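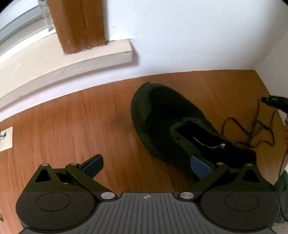

The Shoe Problem

So I'd promised myself the build would be done by December, and of course by December I had two grippers, a floor full of cable and a machine named Larton (after the street, don't ask) that could pick up exactly nothing I cared about. Blocks, sure! Blocks it loved. But I wanted it to handle a shoe, laces and all, right there on the boards by the wall outlet.

Attempt 259 went sideways, and so did the shoe. I sat down and ate crackers and told Larton it had let me down. Then I read the Mohamedi notes again (four pages, coffee on three of them) and saw that I'd been going for the heel every single time.

"Try the laces," I said, to a thing with no ears.

It was nearly midnight by then. I wanted to see how the pads did with something really thin, so I grabbed a bit of wire and squeezed.

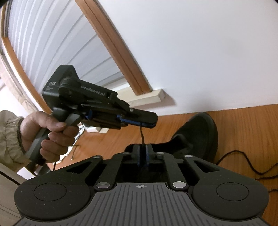 Two sets of blue pads, one brown wire.

I swear I held my breath. Larton's fingers gave a little twitch, the kind it used to make back in the Wirnport garage before I'd fixed the joints, and I said "Well, go on then!" far too loud for that hour. Upstairs, somebody knocked on the floor. I knocked back with the shoe.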